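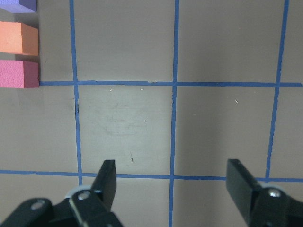
Recording at home, tips for the closet-and-blankets crowd

Posted Fri 1 February

Quick one this week, I'm in the middle of chapter edits. Got a bunch of mail after the January post from people starting on their first audiobook or radio play at home, so this is everything I'd tell you if you were standing in my hallway. No particular order.

Room first. Mic second. A cheap mic in a dead closet beats a fancy one in the kitchen every time. Clap once, loud. Hear a ring? Hang more stuff.

Moving blankets, the heavy quilted kind. Hang them a couple inches off the wall on a shower tension rod, works way better than tacking them flat. Winter coats are good too. Leave them in there.

Foam squares — fine for the flutter, useless on rumble. Don't spend real money on them.

Fridge. Unplug it if it's close, and put your car keys inside. You will not drive off without your keys so you will not forget the fridge. Lost a whole freezer of soup before I learned this one.

Furnace off at the thermostat before each session. Wait for the ducts to stop ticking, ours take nine minutes. Good time to warm up.

Chair squeak: paste wax on the joints, or just stand up. I stand for dialog and sit for narration. An old kitchen stool with no back is best, nothing to lean on and creak.

Mic stand on a folded bath towel. Kills most of the footstep thumps.

Pop filter from an embroidery hoop and a knee-high stocking. Two layers. Clamp it a hand's width off the mic. Wash it now and then, please.

Mouth clicks. Green apple slices, water all day the day before (not just during), no milk, no coffee till your done. Sibel Toprak reads all the villains on our Sorlow serial and she swears by plain potato chips instead. A little grease. I tried it, and yeah, pretty good, but wipe your hands before you touch the script.

Stomach noise is worse than mouth noise. Eat something boring an hour ahead. Toast.

Paper scripts: single sided, no staples, slip each page in a felt-backed folder or lay them out side by side so you never have to turn one mid sentence. Tablet's quieter. Turn the brightness down and notifications off. Off off, not silent. I've got a lovely take of the lighthouse scene with a buzz right through the last line.

Sound effects out of the kitchen drawer:

Cornstarch in a leather pouch, squeezed — snow footsteps. Still the best.
Celery wrapped in a damp dishcloth — bones. Snap it slow.
Old gloves flapped together — bird wings.
Cellophane crumpled close to the mic — campfire. Don't overdo it.
Baking sheet, held by one corner and wobbled — thunder, with the low end pushed up afterward.
Hinge from the salvage place in Draltovville — every door in Sorlow is that one hinge. 70 cents.

Record half a minute of plain room sound before you say a word. Every session, every room. You'll need it for patching gaps.

Slate your takes out loud. "Chapter nine, take two." Saves so much scrolling later.

Levels: do your loudest line first and set for that. Not the opening paragraph. Everybody sets on the opening paragraph and then somebody screams in chapter four.

Clean up the closet after. Cables coiled over-under, velcro tie on each one, never round your elbow. Mic in a zip bag with one of those little silica packets out of a shoe box.

Back up the same night. Two places. Name files so they sort, so 001 and not 1, esp. if your going past 100 clips. The Vass adaptation ran to 31 chapters and I had them sorting 1, 10, 11, 12. Took me a whole evening to rename.

More on de-essing next time if I get thru these edits.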